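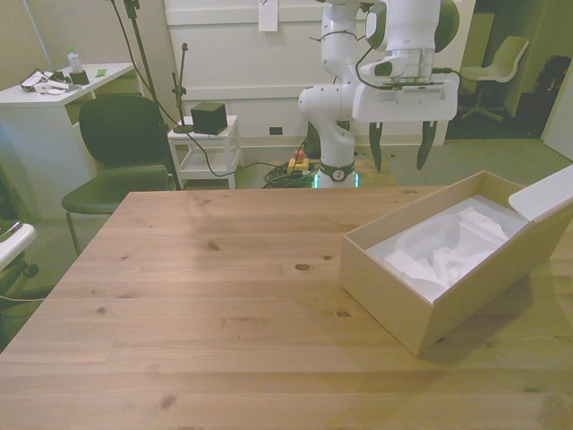 I have been trying to deal with the boxes again. We moved into the house in Haverford four years ago and I have kept the packaging from nearly everything we bought since, on the grounds that it might need to go back. Hardly any of it ever has. The cupboard under the stairs no longer shuts.

My rule used to be that a box stays until the guarantee runs out. The trouble is that I never wrote down the dates, so the rule amounted to keeping the lot. In December I pulled everything out and stacked it in the hall. There were 48 boxes, including one for a kettle we gave to my brother and one for a radio I can't remember owning.

The ones with moulded foam are the hardest to decide about. Plain cardboard goes flat in a minute and the council takes it. A foam insert is made for one thing and holds that thing properly, and if you ever have to post it you will not manage nearly as well with newspaper. I found this out with a Lesen desk lamp, which I sent off for repair wrapped in two towels. It came back mended, with a new crack in the shade, and I paid 9 pounds for another.

On the other hand, foam takes up a lot of room and our council won't have it in the recycling. Noemi Obi, who I used to work with, cuts hers up to line the bottom of big plant pots. I tried that with one piece. It made a mess of little white crumbs all over the kitchen and I was still picking them out of the mat a week later. If you want to do it, use a bread knife and do it outside.

What I do now is fairly simple. When something new arrives I open it on the table, take the thing out, and leave the insert where it is. The receipt goes in an envelope taped to the inside of the lid, and I write the month and year on one end in thick pen. That end faces outwards on the shelf. If it's something cheap, the box goes the same evening.

For the old stock I kept anything fragile that we still use, and anything that would be a nuisance to carry loose if we moved again. The rest went. I had a go at putting small boxes inside larger ones, and it does save space, but then I couldn't find the one for the Skakeck scales and had to open the lot, so I've stopped doing that.

The cupboard shuts now. There is still a pile of foam in the shed that I haven't decided about. Emlyn Bellis two doors down says the tip has a separate skip for it, round the back past the garden waste, so I'll ring them before I load the car.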